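News from the Lullisholm workshop

Monday mornings belong to Parerus, our two-armed sorting cell, and before anybody asks it to do any work it gets a good looking over. We begin with the gripper fingers, as clear bags are fiddly things to hold – even a little grease on the tips makes a nuisance of itself.
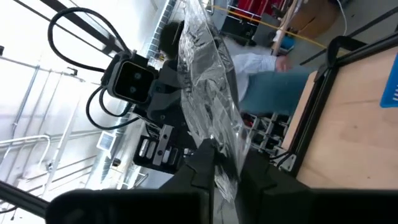

How often should the fingers be wiped? Every 300 picks, and again before you go home.

After that come the baskets, which go back round the table in their usual colours, and then a mixed handful of small packets and tubes for a slow trial run. Do keep an eye on the cables while the arms are moving, bless them, for they love to rub.
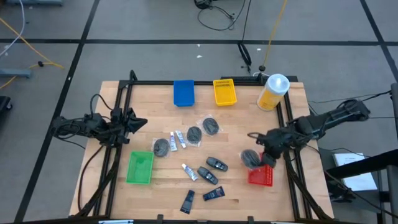
Bultetti wrote in to say that their own cell was forever drifting until they began tightening the arm mounts before the trial run, and they wonder whether we might try the same order.

We rather think we shall, and the new checklist will have it as step 2.

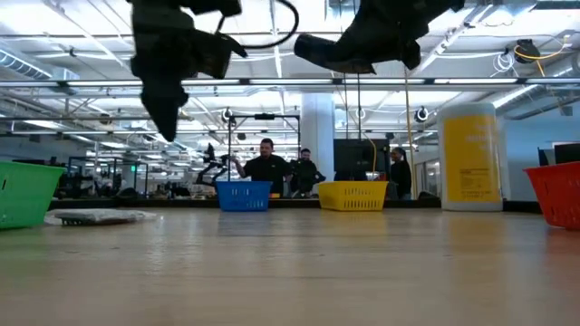

The last job is to park both arms well up and clear of the table, then sign the sheet.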